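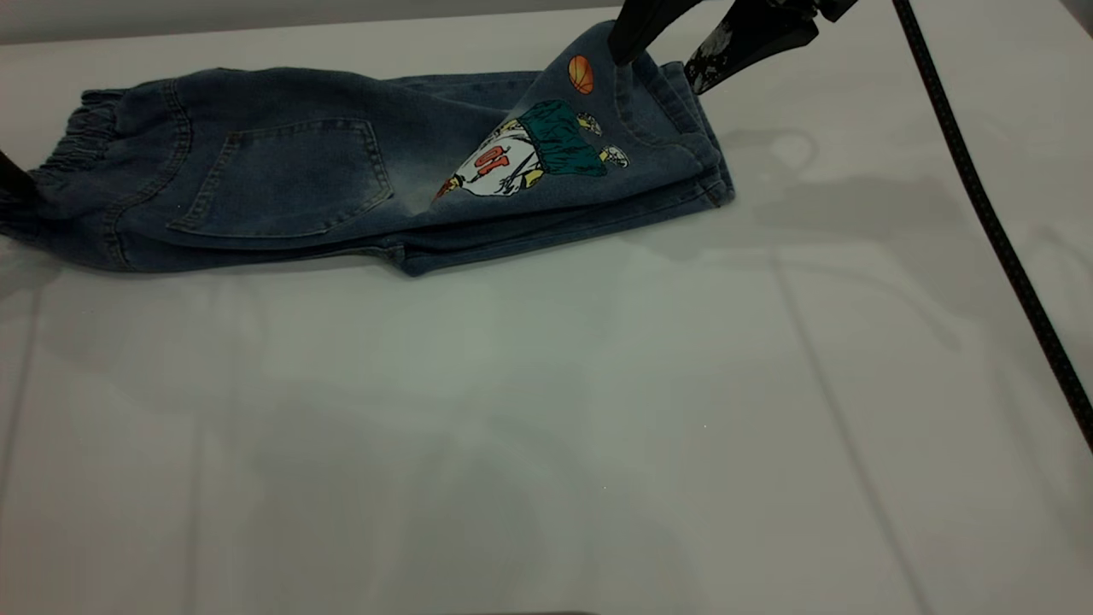

Chapter 7
Showing the Task

7.1 Why we begin with clothes

Most of the tasks in the first part of this book used rigid objects. A block has the same shape wherever you put it, and a program that knows its position knows nearly all it needs. Cloth is different. A pair of jeans can lie on a table in more ways than anyone could list, and each touch of the gripper changes its shape again. Writing rules for every case soon becomes hopeless. It is often quicker for a person to do the job through the robot and let the robot learn from the record.

A record of this kind is called a demonstration. This chapter deals with two ways of making one. In hand guiding, the teacher takes hold of the arm and moves it through the task. In remote control, also called teleoperation, the teacher stands apart and moves a handset or a second, smaller arm, and the robot copies the motion. Hand guiding needs little equipment, but the teacher's hands and sleeves are liable to get into the camera view, and guiding two arms at once is awkward for one person. Remote control keeps the teacher out of the way – at the cost of the sense of touch, unless the handset can push back.

Folding jeans shows the difficulty well. The waistband may be gathered, the pockets are sewn on as an extra layer, and the cuffs stack up into a thick bundle when a leg is turned back. A gripper with two stiff fingers has to pinch a raised fold without picking up the layers underneath. The teacher must judge this largely by eye.

Throughout the chapter we refer to the Skellville set, a collection of 400 folding demonstrations recorded by remote control. After checking, 357 were kept. Of those rejected, 33 had a dropped garment and the rest had faults in the recording. Section 7.4 asks whether the dropped garments should have been thrown out at all, as a slip followed by a good recovery can be worth more than a clean run.

By the end of the chapter you should be able to:

choose between hand guiding and remote control for a given task
set a clear start and finish for a demonstration
spot a poor recording before it is used for training

You will need the Lallura handset software from Chapter 3. Readers without an arm can work from the recorded files, starting with number 17.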